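October 2024, Wed. Zuller trial license, kitchen scene pack

Second day on the Zuller evaluation. Scope is the sink task only: arm picks the small red object near the drain, target is the bowl. Left the physics step at default. Episode cap 300 steps, 18 seeds per config. Logs go under Farkik/eval.
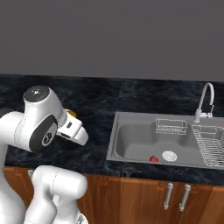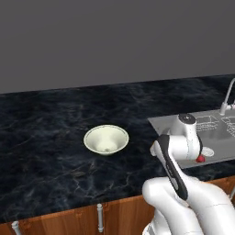
Zuller kitchen pack, sink task, arm with red object in the sink area. Bowl on the counter in the second render only.

Load time OK. Gripper contact on rounded items still needs checking against our Yeon bench numbers. Marble texture is heavy; dropped it to low for batch runs, no change in the grasp logs. Four seeds threw a collision warning at the basin wall, reran with padding on, two cleared.

Open: per-seat price above 175 episodes/day, and whether the Ustenico importer reads their joint limits. Ask before the trial lapses.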